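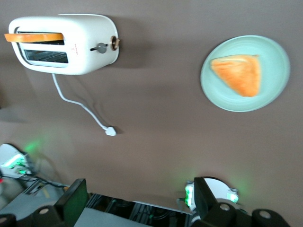 The two-slot toaster remains the most widely owned and least examined appliance in the household kitchen. It is purchased quickly, often as a wedding or housewarming gift, and is expected to work without instruction for as long as a decade. When it fails, it is seldom repaired. At the Nartey Center for Home Arts, where evening classes in basic cookery have been offered for 18 years, the staff decided last winter that the appliance deserved a course of its own.

The course, titled simply "Toast," meets on Thursday evenings in the center's smaller kitchen. It was designed by Ayten Aksoy, the center's director of instruction, after a survey of former students showed that many who had learned to bake a respectable loaf were still dissatisfied with what became of it at breakfast.

"We had taught people to make bread and then sent them home to burn it," Ms. Aksoy said.

The first session is devoted entirely to the controls. Most toasters of the ordinary kind have a lever and a dial, and sometimes a printed scale beside them, and few owners have tested what the settings mean. Students toast one slice at each setting, beginning at the lowest, and lay the results in order on a sheet of paper. The exercise consumes a good deal of bread. It also shows that the difference between two neighboring settings can be slight at the low end and severe at the high end, and that a second round in a warm machine browns faster than the first.

The matter of the single slice receives particular attention. On many two-slot models, both slots are heated whether or not both are filled, and some manufacturers mark one slot as preferred for a lone slice. Rosângela Cordeiro, who teaches the second session, asks students to consult the manual before forming an opinion. Those who no longer possess the manual are asked to try each slot in turn and compare.

Bread that does not fit is a common source of trouble. A long slice from a country loaf will stand out past the end of the slot, and the exposed portion stays pale while the remainder colors. Ms. Cordeiro recommends cutting such slices in half before toasting. Forcing them down, she tells her students, bends the wires that hold the bread away from the heating elements, and a slice that touches an element will scorch in a stripe.

Cleaning occupies the third evening. The instructions are plain: unplug the machine, allow it to cool, remove the crumb tray if there is one, and turn the toaster over a sink or a sheet of newspaper. A dry pastry brush will loosen what remains. Knives and forks are not to be put into the slots at any time. The exterior may be wiped with a damp cloth, well wrung out, and the cord should be inspected along its whole length before the plug is returned to the outlet.

The final session concerns serving, a subject on which the center's instructors do not entirely agree. Theophilus Korletey, a former hotel breakfast cook, holds that toast should stand in a rack for a minute so that steam can escape. Ms. Cordeiro prefers a plain plate, warmed beforehand, and argues that a rack produces cold toast. Both accept that slices should not be stacked. On the question of cutting, the center has taken no position, although triangles are favored by a clear majority of those enrolled - a result Mr. Korletey attributes to the ease with which a corner can be dipped in an egg.

Enrollment is limited to nine students per term. Roughly 200 people have asked to be placed on the waiting list, and the center is considering a second section in February. Ms. Aksoy has also received requests for a course on the electric kettle. She has not yet replied to them.

Comments

Ekua D.
My mother's toaster only ever browned one side and we all grew up thinking toast was supposed to be like that. I would take this class.

Prinby Baker
Team rack. A warm plate makes the bottom soggy every time.

K. Agyeman
Is there any advice for frozen slices? Mine come out hot at the edges and cold in the middle, whatever I set the dial to.

Uler
@K. Agyeman Low setting first, then a second go at your usual one. Works for me with sourdough too.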